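Linik Guesthouse Notes - read me first

Version of 2026-10-07, maintained by Regula Wieser

What is in this collection

Linik is a collection of short notes about small guesthouses and inns in old hill towns. It contains 1,944 notes in plain text. Each note was written by a traveller after the stay and describes one house: how to reach it, how the rooms are, what is served at breakfast, and what an older guest or a family should know before booking.

The notes come from two older lists. The first is the Sastholm list, which was kept by a walking club and is strong on paths, bus stops and luggage. The second is the Gosar list, which is more about food and prices. I merged them in April and removed the double entries by hand, so a few may still be there. If you find one, please write to me with both note numbers.

How a note is built

Every note has a header and a body. The header gives the town, the name of the house, the season of the visit and the language of the original note. The body is free text, with a limit of 3,000 characters. Notes under 200 characters were left out, as they mostly said only that the stay was nice.

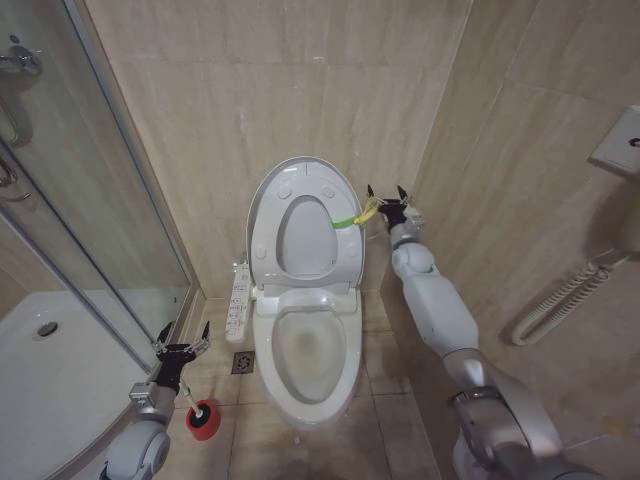
Bathrooms get their own field in the header, and it is the field with the most questions from readers. Many of these houses are several hundred years old and the bathroom was put in much later, often in a former store room or under the stairs. Please write what is there in simple words: shower or bath, step or no step, window or no window. Fittings which a guest may not know from home should be named too, for example a bidet panel with buttons at the side of the toilet, or a drain set in the floor tiles. "Bathroom okay" does not help a reader who has bad knees.

Known problems

Prices are given as the traveller wrote them and were not corrected for later years. Winter is poorly covered - many houses close after the chestnut season. Town names are spelled in the local way in the Sastholm notes and in the English way in the Gosar notes. The file "names" lists both forms.

Use

You may copy and print the notes for private travel and for teaching. For a printed guide, please ask first. The Dimaculangan translations are kept in a separate folder and have their own terms, see the 2 pages there.

Corrections are welcome at any time. Please send them as plain text, with the note number in the first line.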